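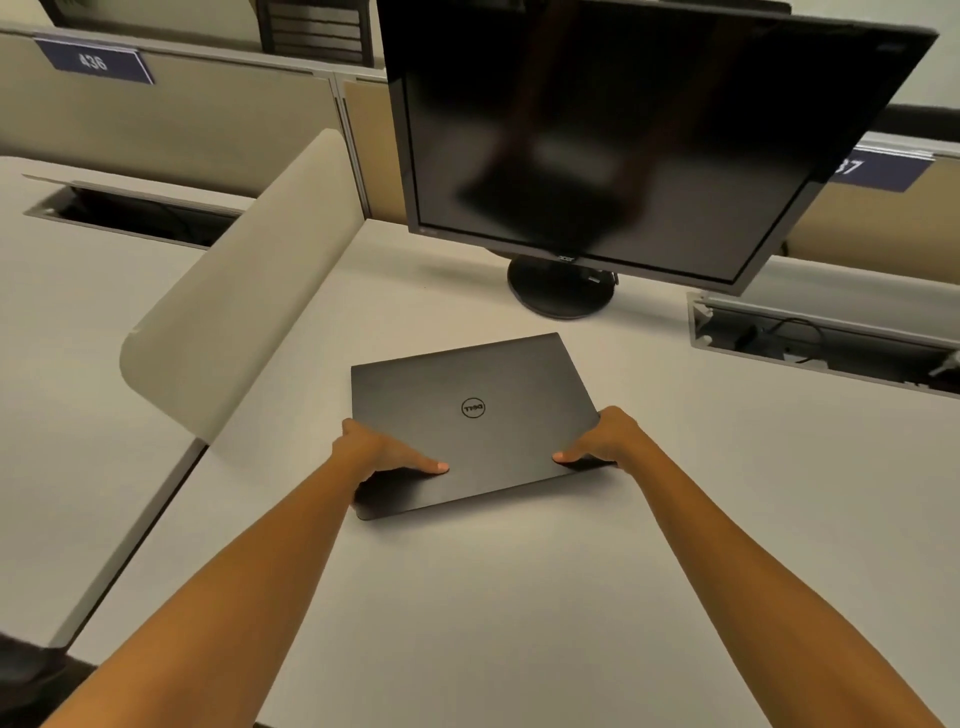

Fig. 1: Closed Dell laptop on a desk.

For my project I wanted to find out how students in my building take notes, and whether the way they do it changes what they remember a week later. I got into this because my roommate Hywel Price swears by paper and I type everything, and we argue about it constantly (mostly at dinner).

I asked 14 people from our dorm in Druvbridge to sit through the same recorded talk on the history of the harbor at Grollport. Half of them typed and half wrote by hand. Tineke Verhoeven helped me write the quiz, and she was a lot stricter than I would have been!
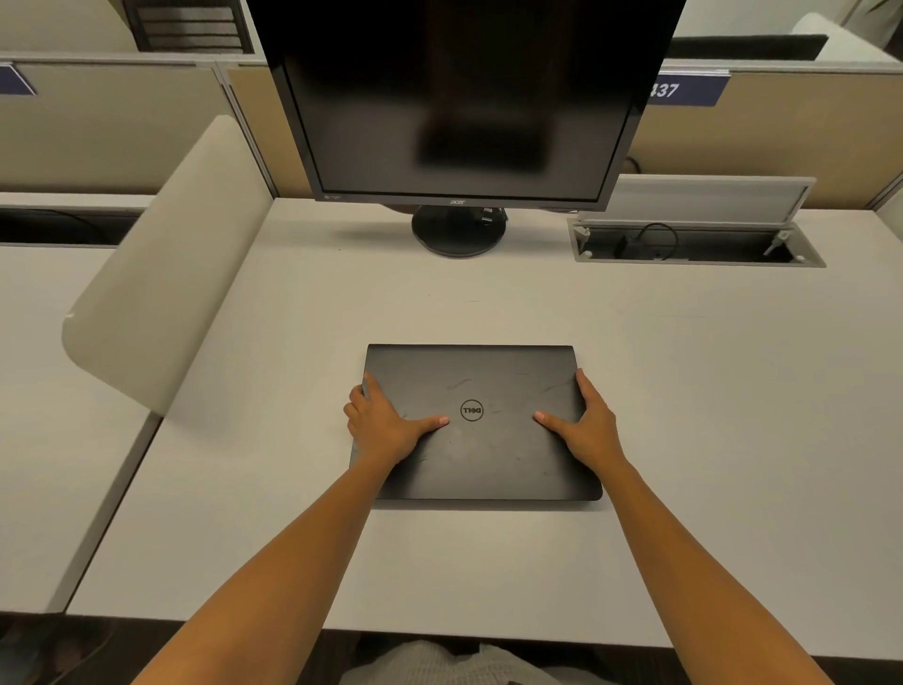
Typing people wrote way more. One of them turned in notes of over 1000 words, and the longest handwritten set came to 218. I'd expected a gap, just not one that big. I typed up the paper notes myself to get the word counts, and it took me most of an evening in April. By the end I was ready to be done with the whole thing, lid shut like the scuffed one in the photo, and go to bed. Hefin Gwynne's handwriting alone cost me an hour.

The quiz scores were closer than I thought they'd be. The paper group did a little better on the "why" questions, and the typing group did better on names and dates.
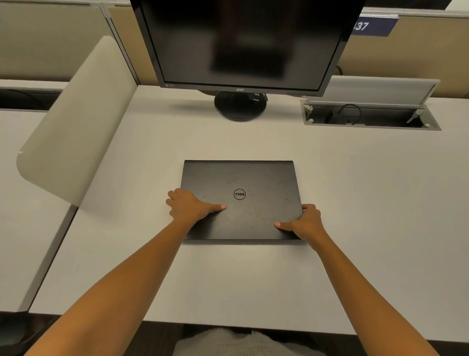 I also asked everyone if they had looked at their notes again before the quiz. Only a few had, and they were split between the two groups, so I can't say much there. With a group this small one person having a bad day could move the results.

If I did it again I'd use two talks and have everybody try both ways. Hywel is still on paper. I've started writing by hand in one class, and so far my wrist hurts.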